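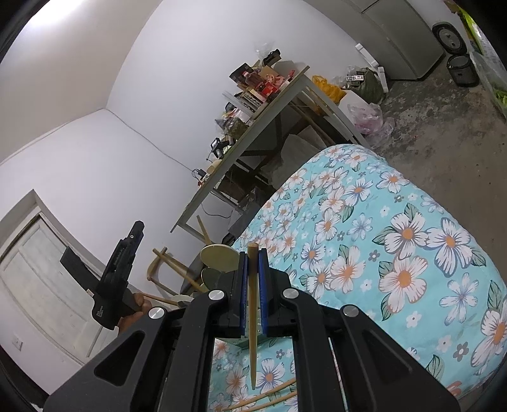
Calloway Allotment Words
README, last touched 27th May

Hello! So you've downloaded a folder of old gardening words and you'd like to know what's in it. Fair enough. I've been collecting these since I took over my uncle's plot at Calloway and realised I couldn't follow half of what my neighbours were saying over the fence.

What you get

The main file is words.csv, with 600 entries, one per line. Each has the word, a plain meaning, where I heard or read it, and a notes column where I ramble. There's also sources.txt, which lists the diaries, seed lists and parish newsletters I went through, and a small file called doubtful.csv with 44 words I only ever met once and don't quite trust. Please don't merge the two -- I did that by accident in March and it took me a whole evening to pull them apart again.

How I spell things

Mostly the way the person said it. If a word turned up in writing as well, the written spelling goes in the first column and the spoken one goes in notes. Some people on the plots say "tilth" to rhyme with "filth" and some drag it out so it's nearly two words, and I've put down both because I like them both.

Where the meanings come from

I wrote them myself, usually the same night, often with muddy hands (sorry, keyboard). Mitsuko Nagano read through the lot and sent back 19 corrections, all of which I've taken except the one about "dibbing", where we still disagree. She says it only counts if you're planting leeks. I've heard it used for beans, onions and once for a fence post!

Things that are a bit wrong

The date column is patchy before row 200 or so, as I hadn't thought of keeping dates yet. A few entries say "Skolus" under source, and that's the name of the far corner of the site, down by the water tank, where the older plots are. It isn't a book, so don't go looking for it in the library. Rain words are badly over-represented. It was that sort of spring.

Version 2 fixes the commas inside the notes column, which used to break the file if you opened it in a spreadsheet.

Using it

Do what you like with it. Put it in a quiz, print it on a tea towel, whatever. If you share it on, keep sources.txt with it so people know whose diaries I was reading. New words are very welcome, and so are arguments about old ones. Tell me the village as well as the word, and who you heard say it if they don't mind being named.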